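Speaker notes: Eating well on the ward
Valbona Perić, Grindbridge

Slide 1. Welcome
Say who I am and how long we have (25 minutes, questions at the end). Ask people at the back if they can hear. The handout has the figures, so no need to copy them down.

Slide 2. Why meals come back uneaten
We looked at 698 lunches over one December. Of these, 332 came back with more than half the food left. Pause here.
The usual reasons: the patient was asleep, was away for a scan, could not reach the table or could not open the packaging. Taste came well down the list – mention this, as the kitchen staff always get the blame.

Slide 3. What the meal is served on
Talk about contrast. Pale food in a pale dish is hard to see for anyone with poor sight. A dark line at the rim helps people find the edge.

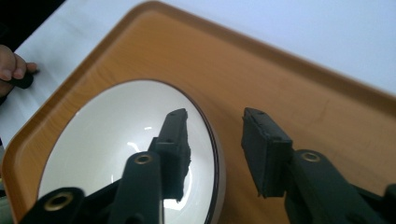

White bowl with a thin dark brown rim, on a wood-grain tray.
Ask the room what their own ward uses. Take two or three answers, then move on.

Slide 4. Protected mealtimes
No rounds or routine tests between 12 and 1. Bring up the trouble we had at first with the porters' timetable, and say that it took roughly 60 days to sort out.
Tables cleared and wiped before the trolley arrives. Patients sat up first, glasses and dentures in.

Slide 5. Trays
Raised edges stop things sliding off. Glossy trays are easy to wipe but can give glare under ceiling lights – try one by the window and one by the bed before ordering.
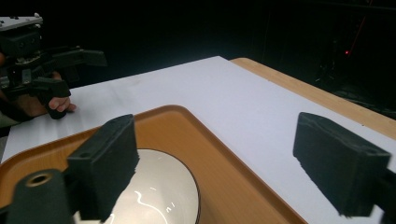 Slide 6. What to do next
Pick one bay and one meal. Record what comes back for two weeks. The form is on the last page of the handout.
If asked about cost: the trial came in under budget, and I can send the sheet by email.
Questions.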